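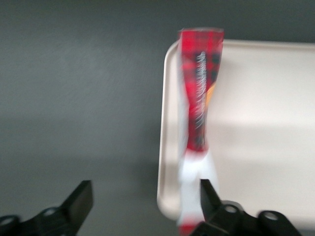 How fast should the arm move when someone's standing next to the cell? Slow enough that the person can step clear, and your risk assessment should set the number.

On the Gruster list someone wrote:
> Our Grulix cell is capped at 780 mm/s. Do we retest after swapping fingers?

We do, every time! New fingers change the reach and the pinch points, so I redo the stop test (3 runs, 2 people signing) and staple it to page 17 of the Escobar binder. Takes me a coffee break.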